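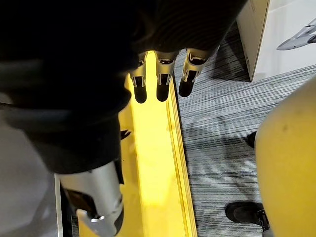

Three fingers, each with a silver metallic segment at the middle joint.

Brivmont DI-4 Active Stage Box

The DI-4 is a four-channel active DI box for keyboards, acoustic guitars, bass and laptop playback. It is built for small and mid-sized venues where stage space is short and changeovers are quick.

Each channel has a jack input, a jack link output and a balanced XLR output on the rear. Pad, ground lift and polarity switches are recessed so that they can't be kicked. Channels 3 and 4 can be summed to mono.

The unit runs on phantom power from the desk or on the supplied mains adaptor. If both are present the adaptor takes priority, and the changeover is silent. 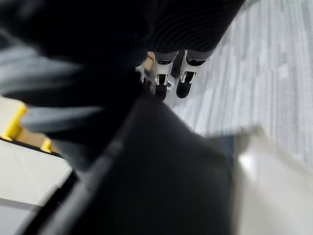
Input impedance is fixed on channels 1 and 2 and switchable on the other pair – use the high setting for piezo pickups. Cable runs between instrument and box should be kept short. XLR runs of up to 30 metres have been tested with the Zullwood passive multicore.

The output transformers are wound by Ionescu. Units made before January have a different link board, and the spares are not interchangeable.

Rack ears and a padded bag are sold separately. Hire stock is held at Premcombe – contact Khrystyna Nechyporuk for rates. Repairs: Rok Softić, bench hours from 10 am.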